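Best translation of the Odyssey for a reading group?

zindine_reader
5/20/22
Our group starts Homer in September and I am so excited! We have 700 pages of notes from last time (the Iliad, glorious) and I want a version that sounds good out loud. Verse or prose?

LihuaCui
Verse, please! I read Book 6 to my sister over the phone and we both forgot dinner. Go for short lines, they carry so well in a room. 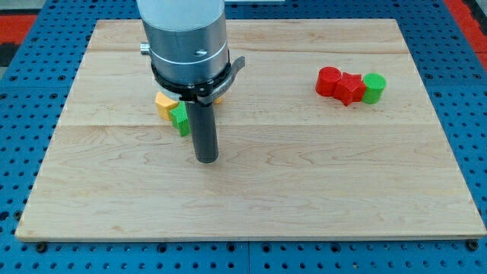 Also try splitting the long speeches between 2 readers. Ours got really into it, and the Cyclops had a voice by the end.

plevex
Have to disagree a bit. Prose got me through it the first time, and I loved every page. Verse can scare off new people.

Shona Kinnear
Scare them how? It's a story with monsters in it! We did around four books a night in verse and the beginners were the loudest.

plevex
OK, four a night is impressive. I still say let them pick.

zindine_reader
Maybe both on the table then, and we compare the opening lines first. Thank you all, I'm off to reread Book 1 tonight!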